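Chapter 7
Buying a Two-Handed Work Cell: the Kendar Kit

What this chapter covers
Reading a supplier's offer. What is in the box, what is extra. Picking a test task. Working out whether the hands or the arms are holding you back.

Before you start: Chapter 6 (grippers) and the section on payload in Chapter 2. Skip the payload part if you did it in February.

7.1 Why look at a product at all

Most of this book deals with parts. Joints, motors, control loops. But most people who end up running a robot didn't build it, they bought it, and the first real job is reading the offer. So we take one kit and go through it properly. The kit is the Kendar bench pair: 2 arms, 2 five-fingered hands, cloth gloves for the hands, wrist cameras, software licence for one seat. Sold through Purnari, who also do the training day. The day costs extra. It is on page 16 of the offer, in small print, so read to the end.

Our notes come from time spent with the kit at the Osunbridge teaching lab. Same bench throughout, same task, a child's shape puzzle.
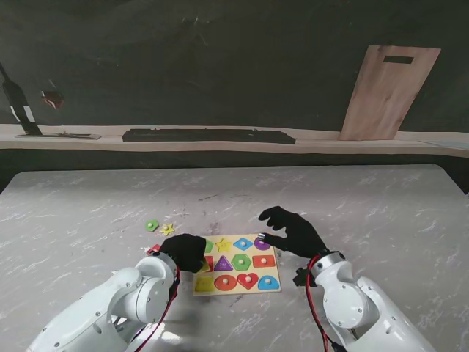 The offer lists reach, payload and repeat accuracy for each arm on its own. Fine as far as it goes. What it leaves out is how close the two arms can work before they get in each other's way, and on a small bench that matters more than reach. Ask for it in writing. Purnari sent us a drawing when asked, took a while.

Also ask about cables. Where they run, who replaces them, what a spare costs. Dull question but a snagged cable will stop you sooner than a worn joint.

7.2 Reading the offer line by line

Work through these in order. Pencil, not pen.

1. Hands. Are they sold fitted or loose? Kendar ships them loose and fitting is on you. Allow an afternoon.

2. Gloves. A consumable, whatever the brochure says. They give grip on smooth parts and they wear at the fingertips. Price a year's worth.

3. Wrist cameras. Check the view with the hand closed as well as open. Fingers take up alot of the picture, and a camera that sees mostly glove is not much help to anyone.
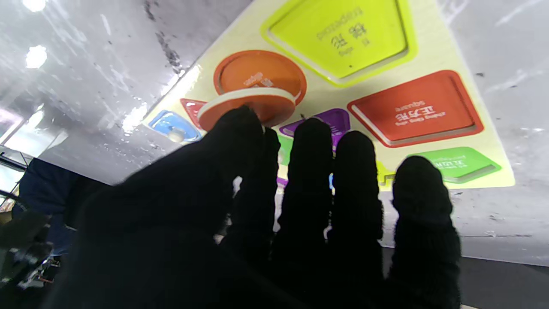
4. Licence. One seat means one computer. Ours is tied to the machine it was first set up on, moving it needs a call.

5. Support. The offer says 600 minutes in the first year. Find out if unanswered calls are counted. (Ours weren't.)

7.3 Choosing a test task

Suppliers bring their own demo. Let them run it, then put it away and use yours. A good test task is cheap, easy to reset and has more than one way to go wrong. The Ogunleye sheet, reprinted at the back of this chapter, asks for 100 attempts and a written line on every failed one. 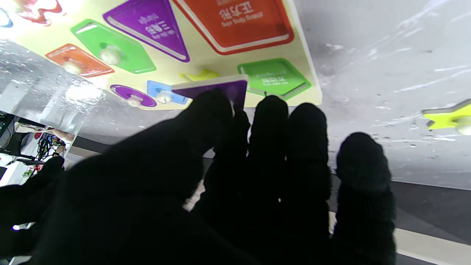
Shape puzzles suit the kit well, and they are easy to replace when a piece goes missing. Each piece has its own outline so the turn of the wrist counts as well as the position. Write down where each piece is at the moment you stop the clock, even if it is half way. A purple square tipped up over the lower edge of the board, with a fingertip against it, is neither in nor out, and two people scoring it will give you two diffrent answers. Same for a star lying off to one side on the bench. Decide on the rule first - then run.

Exercise 7.1
Take any offer for a two-arm kit. Mark each line as included, extra or not stated. Then write the email you would send about the third group.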